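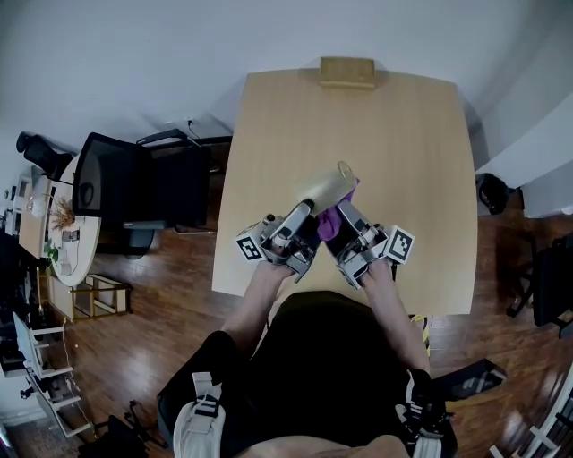
Reviews > Kitchen & Table > Cloths and Towels

Zinano Glass Cloth, Purple - One Month In

I have bought a lot of cloths in my life that promised streak-free glasses, and most of them ended up under the sink with the shoe polish. So when my friend Do-yoon Ki kept going on about the Zinano (he polishes the glasses for a supper club and gets very worked up about lint) I ordered a pack of 2 mostly to make him stop talking. That was in May. I've used them on pretty much every glass I own by now and I have opinions!

First off, the color. It comes in gray, white and purple and I went with purple so it wouldn't get mixed in with the dish towels. Best decision I made. Everybody in my house now knows the purple one is for glasses and keeps it away from the frying pan.

It's thinner than I expected. My old cloth from Greltham was thick, almost fluffy, and I always felt like I was stuffing a sock into the glass. This one bunches up small, so you can get it right down to the bottom of a straight-sided tumbler and give it a twist. I tilt the glass, hold the outside with one end of the cloth and go around the inside with the other, then finish on the outside in long strokes. With plain clear tumblers you really do see the difference, because there's no pattern to hide anything. Hold one up to the window and you'll see what I mean.

Now the not so good. Straight out of the package it just pushes water around. I was ready to send it back! The leaflet says to wash before use, and I skipped that because I always skip that. After two washes it was a different cloth. Don't put fabric softener anywhere near it either. I did that once by accident and got a greasy film on every glass for days, until I ran it through a hot wash with nothing but a spoonful of washing soda.

It also doesn't hold much water. If your glasses are dripping, let them drain first or use a regular towel for the heavy part - this is a finishing cloth. I can get through six or seven tumblers before it feels damp and starts to drag, and then I swap to the second one. For a big dinner you'd want two packs.

The purple bled a little in the first wash, so keep it away from your whites. It hasn't left any color on the glasses.

I also tried it on the bathroom mirror (great), my reading glasses (fine, but a bit big to be fiddling with) and the glass shelf from the fridge (don't bother, too small for the job and you'll be there all night).

I do my polishing at the table these days and not over the sink. I've lost enough tumblers to that sink. A bare wood table is so much kinder if one slips, and there's room to line them up as you go.

Would I buy it again? Yes, and I already have, a pack for my sister. The Requena cloth is a bit cheaper and nearly as good on the outside of a glass, but it's stiff and I could never get it into the corners at the bottom. I'd say four stars out of five, with one off for the softener business and that useless first day.

Posted 7 June 2018

Contact | © 2018 Mavero Home Reviews | Back to top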